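Stilmont table cell: gripper care and setup
Maintained by the Flotska bench group. Covers the wrist camera, the two fingers and the table.
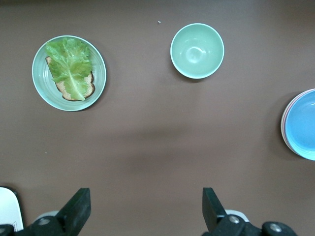
How often should the finger bolts be checked?
Every Tuesday before the first run, and again after any knock against the table. Use the 2 mm key and stop when it is snug.

Setup
Wipe the tabletop and both finger tips with a damp cloth. Open the gripper fully, then home the arm. Run the Ramus check, which takes roughly 90 seconds.

Known faults
Fingers that close unevenly need re-zeroing. Log it under Bukhari, slot 32.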